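Fruit Belongs on the Bed

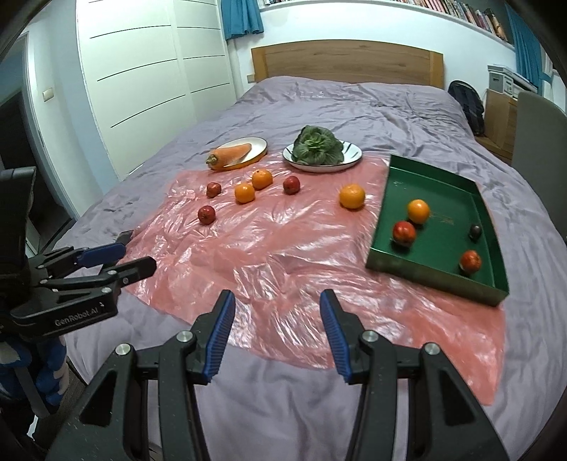
Þröstur Kjærgaard

I sort my produce on the duvet, and I think more people should! A kitchen counter is always half full of mail and mugs, but a bed is huge – and soft, so a tangerine doesn't get bruised. Put a plastic sheet down first (mine's pink), then plates for the vegetables and a tray for whatever fruit you want to eat soon. My sister says it's gross. She also keeps bananas in her car. I started in October and I'm not going back to the counter, crumbs and all.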